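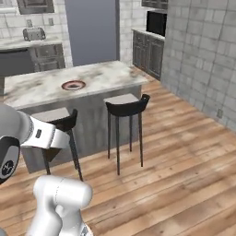 Old Bread, Good Bread
Speaker notes, Siiri Lappalainen
Netby Library evening talk, Jan 10, 2020

Before I start

Wait until the people by the door have found chairs. Thank Urszula Sowa for the invitation and for the bread on the side table. Tell them they may eat during the talk, it does not disturb me.

Say my name slowly. Say that I worked 11 years in a bakery in Skakum and that I now teach evening baking classes. I am not a chemist. If there is a chemist in the room, I am happy to be corrected in the break.

Opening

Ask: who has thrown bread away this week? Wait for the hands. Raise my own hand too.

My grandmother did not throw bread away. When a piece fell on the floor she picked it up, blew on it and put it back on the table. I thought for a long time that this was about money. Later I understood that she had also a whole collection of dishes which need old bread and do not succeed with fresh bread. When we stop making these dishes, the old bread has no place to go, so it goes in the bin.

My talk tonight has four parts: why bread gets old, where to keep it, how to bring it back, and what to cook with it.

Why bread gets old

Many people think old bread is only dry bread. This is partly correct. Bread loses water, but it also becomes hard when it is wrapped very well and loses almost nothing. The starch in the crumb changes when the bread cools down. It goes slowly back to a more ordered form, and we feel this as firmness.

This change goes fastest at refrigerator temperature. Stop here and repeat it. The refrigerator is the worst place for bread that you want to eat soft. It delays the mold, yes, but the bread becomes stale quicker than on the counter.

In the freezer the change almost stops. So we have two good places and one bad place, and the bad place is where most of my students keep their loaf.

(If somebody asks about sandwich bread from the store: it often contains fat, sugar or enzymes that keep it soft. The same rules are valid, only slower.)

Where to keep it

For the first two days: on the counter, in a paper bag or a clean cloth, with the cut side down on the board. The crust stays better in paper. In plastic the crust becomes like leather, but the crumb stays soft longer. Each family must decide what it prefers. In my house we disagree.

After two days: slice what is left and freeze it. Please slice before freezing. I have seen a grown man attack a frozen rye loaf with a saw from the garage. Put the slices in a bag, press the air out, and write the month on it. A bag with "March" on it should not be met again next winter.

Frozen slices can go directly in the toaster. There is no need to thaw them first. Use a setting a little higher than usual, or the frozen setting if your toaster has one.
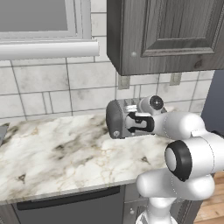 How to bring it back

Heat reverses a part of the change in the starch. This is why toast from yesterday's bread tastes so good. For a whole loaf or half a loaf:

Wet the crust quickly with your hand under the tap. Do not soak it. Put it in the oven at a medium heat until the crust is crisp again and the inside is warm. A small loaf of 600 grams needs less time than you think, so look after ten minutes.

Eat it the same day. The effect is short, and the second time it does not work so well.

Say clearly: this is for hard bread, never for moldy bread. When there is mold on a soft loaf, all of it goes away. Cutting off the green spot is not enough, the mold can go deeper than we see. Somebody will say that their father always cut it off. Be polite, but do not give in on this point.

What to cook with it

Here I go a bit faster if the time is short.

Breadcrumbs. Dry the slices completely in a low oven, let them cool, crush them. They must be really dry or they will mold in the jar. Do not mix in bread with raisins. I did this once with fish.

Bread soup. Onion, garlic, broth, and old rye or sourdough. Let it stand 20 minutes before serving, so the bread can swell. Touran Ebrahimi from my Tuesday class, no, say only "from my class", puts dried mint in hot butter and pours it on top. I now do the same.
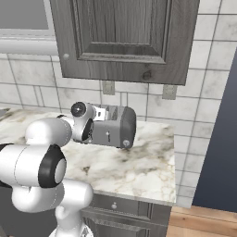
The salad with tomatoes is for summer, so mention it only shortly. The bread should be firm enough to hold its form when it takes the dressing. Soft white bread becomes porridge.

Bread pudding. Milk, eggs, a little sugar, old white bread or buns. For each 100 grams of bread I take two deciliters of milk. Give it time to drink before it goes in the oven. Wahyudi Hidayat has asked me for a version with coconut milk; it works well, and it needs less sugar.

Questions

Expected: bread boxes. A bread box is good if it is cleaned. Crumbs from last month give the mold a good start. Wipe it with a little vinegar and let it dry with the lid open.

Expected: birds and ducks. I would not give them bread. Move on quickly, this discussion can take the whole evening.

Expected: can I make new bread from old bread? Yes. Soak it, squeeze it and add it to the dough. We did this in Skakum with the rye. Remember that it brings water with it, so hold back some of the liquid in the recipe.

The recipe sheets are by the door. Remind people to take back their own knives from the tasting table.

Contact: Netby Library evening talks | © 2020 Siiri Lappalainen | Back to top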